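Fishing for Beginners, course notes
Handout 2: Ice fishing on small lakes
Teacher: Marcelle Poulain

In the first handout we spoke about rods and knots. Now we go to the winter part of the course. The season on Lake Havov opens in December, but the date of the opening does not tell you that the ice is good. You must check the ice yourself, every time.

1. Ice

Clear, dark ice is the strongest. White ice has air and snow inside and you should trust it only half as much. For one person on foot we ask for 10 centimetres of clear ice. Near reeds, stream mouths and bridges the ice is always thinner, also when the rest of the lake is safe. Carry ice picks around your neck, not in the bag. Walk with a partner and keep a distance between you.

2. Clothes

Cold comes mostly from sitting still. Dress in 3 layers: a thin one of wool against the skin, a warm one in the middle, and a jacket which stops the wind. Cotton is a bad choice close to the body. Put everything out the evening before, so you do not search for it in the dark.
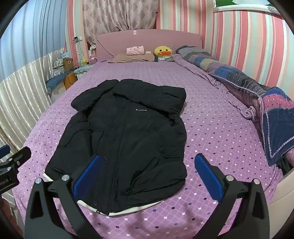
Boots should be one size bigger than normal, with space to move the toes. Tight boots make cold feet, even with very good socks. Take a second pair of gloves, for when the first pair becomes wet from the fish.

3. Holes and bait

Drill the first hole near the edge of deep water. If there is no bite after twenty minutes, move. Perch often stand close to the bottom, so let the jig touch it and then lift it a little. The Lila jig is fine for perch; for char on the Eramach side take a heavier one with a maggot on the hook. Þorgeirsson's old depth map is still useful there, although the north bay is drawn too shallow.

Clean the slush from the hole with the scoop before you put the line down.

4. Packing for the overnight trip

Pack dry clothes in a closed bag and leave it in the hut. Have a full change, from socks to jacket.

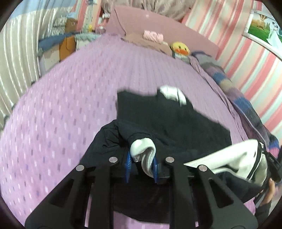
Fig. 2. Dark garment and white sock on the bed.

Homework: read the local rules about the number of lines per person and bring your questions to the next lesson.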